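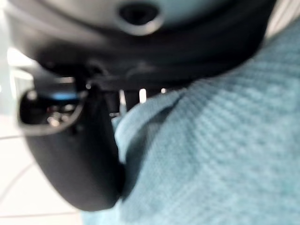
4. Fabric pickup: setting the approach height

Reading time: 3 minutes

Do section 3 (zeroing the arm) first. The steps below assume the arm is at home and the team laptop is connected.

1. Clear the mat and lay one knit garment on it. Bunch it by hand so there is at least one raised fold.

2. Open the Hurkholm profile. If the list only shows Aerts, the laptop is still on last season's folder.

3. Set approach height to 118 mm and speed to 11 percent.

4. Jog down until the fingertips are beside the fold. Stop when the cloth starts to push against a finger.

5. Close the gripper in small steps. Write down the encoder count when the motor current rises. On our arm this was 423 for ribbed knit.

6. Lift 50 mm and hold. If the fabric slips, open, go down 2 mm and repeat from step 5.

7. Save the profile with your initials and the fabric type.

Note: The wrist camera is fixed focus. With cloth this close the picture will be blurred. Use the current reading to judge contact.

Note: Woven shirts need their own profile. Kobe Mertens has started one, but the lift values are not final.

CAUTION: Keep hands off the mat while the arm is enabled. One person jogs and one person stays at the stop button.

CAUTION: Loose threads can wind into the finger hinges. Switch off at the wall before pulling them out. Check the hinge screws at the same time.

Finger pads are due for replacement after 3,000 cycles. Spares are in the drawer marked Wonarwood. Tell Cuiping Du when you take the last pair.

Next: 5. Folding routine

Last updated: April, by Joris Dijkstra
Jondport Student Robotics Club | Contact: Dorothy Dawber, club advisor | Back to top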